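Call for Participants: Working Group on Good Practice for Small Robot Work Cells
Handus, with the support of Skaltonum
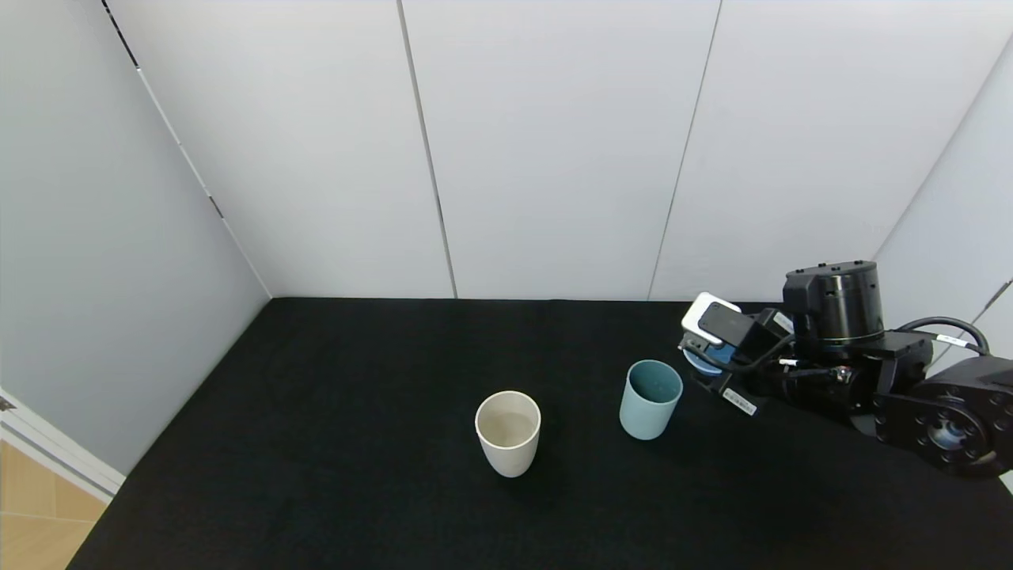 Handus is looking for persons who work beside small robot arms and who would like to help us write a practical code for the enclosed table cell. The large industrial cell has its standards already, and they are good, but they were written with fences and heavy payloads in mind. A laboratory bench is a different place. Many of our members use a cell of the kind shown on this page, with white walls on three sides, a black fabric surface, one arm coming in from the right and two cups as the objects of the task. Such a cell looks harmless, and for this reason the written rules for it are often very short. We have collected 194 local rule sheets from workshops, colleges and research laboratories, and in many of them the same question receives opposite answers. For example, one sheet permits a person to move an object by hand while the arm is holding position, and another sheet demands that the drives are off first.

What the group will do

The group will read the first draft of the code, which has the working name Astero, and will test it in their own cells. The draft has 4 chapters: the enclosure and the table, cables and wrist equipment, resetting of objects between trials, and the daily record. Participants are asked to follow the draft during their normal work and to write down every place where a rule is unclear, too strict or missing. We do not ask you to buy new equipment or to change your software.

Please note that the chapter about cables is the least finished. We have received 1,057 comments on the earlier discussion paper, and a large share of them concerned this one subject: how much slack a loop should have, where it may touch a wall, and who is allowed to re-route it. Persons with experience in wiring or maintenance are therefore especially welcome.

Whom we are looking for

You should be 18 years or older and have regular access to a table-mounted arm, with permission from your employer or school to take part. Operators, technicians, students and safety officers can all apply. An engineering degree is not needed. We would like to have at least one third of the group from outside universities, and we encourage applications from colleges in smaller centres.

You should be able to read a technical text in English. It is not required that you write it perfectly. The editors will correct the language, and the author of this call has also learned English as an adult.

Time and payment

The work begins in August and continues for twelve weeks. Please count on three hours per week, plus an online meeting every second week at 4:30 p.m. Participants who complete the testing and return their notes receive an honorarium of $695. Travel to the closing workshop, which will be held in the Fu Building at Skaltonum, is paid separately. If you cannot travel, you can join by video.

Privacy and credit

Your notes will be used without your name and without the name of your organization, unless you wish to be listed as a contributor. Reports of near misses are treated as confidential. They will not be passed to your employer. You can leave the group at any moment, and in this case you may ask that your notes are deleted.

How to apply

Send us one page, in your own words, with the following:
your role and how long you have worked with robot arms
the type of arm and enclosure you use
one rule in your workplace that you find useful, and one that you would change
written permission from your supervisor

Please do not send a full résumé. If your enclosure is unusual, a simple sketch with measurements in centimetres is helpful. Applications go to the standards desk at Handus through the contact form, with the word Astero in the subject line. Every applicant will receive a reply, also those who cannot be offered a place in this round.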